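The chores that are left 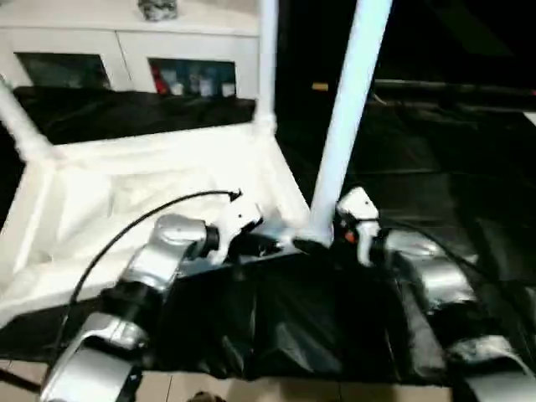
Can a machine do the housework yet? It can do pieces of it, slowly, in a room it has been set up for, and the pieces do not yet add up to a job you could hand over.

I have spent most of my working life on handling equipment, and I judge a chore by its interfaces. A dishwasher works because the water, the rack and the door are all inside one box. Take the box away and the machine has to find the plate first.

Cloth is the hardest common case. A rigid pole has one shape, and once you know where two points on it are, you know where the rest is. A sheet has no such courtesy. Each crease changes where the edge lies, and a glossy fabric throws highlights that a vision system may take for folds. Put a pole and a sheet together, as with any collapsible stand with a cover, and the arm must hold one while allowing for the other. Two arms help, but they also get in each other's way.

At Poltine, where I advised on a packing line until last March, we ran 203 trials of a two-armed cell fitting fabric liners into tubular frames. It finished 18 without a person stepping in. The sales literature for the cell, which was sold under the name Warnik, quoted the best afternoon. I do not call that dishonest, but a buyer should ask for the worst one as well.

The usual defence is that the failures are small. This is true and beside the point. A gripper that closes a finger's width short of a hem has failed completely, and someone must walk over and reset it. On the Poltine line each reset took about 2 minutes. A trained packer fitted a liner in less time than that.

I would still buy such a cell for some work. Droltetti, a smaller plant with one product and one size of frame, uses arms to hold the tube while a person does the fabric. The person has both hands free and the arm never has to guess. Homes could borrow that arrangement long before they get a machine that puts up the airer alone.

My test for the next round of claims is simple. Move the frame a hand's width, crumple the cloth, leave the room and come back after lunch. Then count the finished ones.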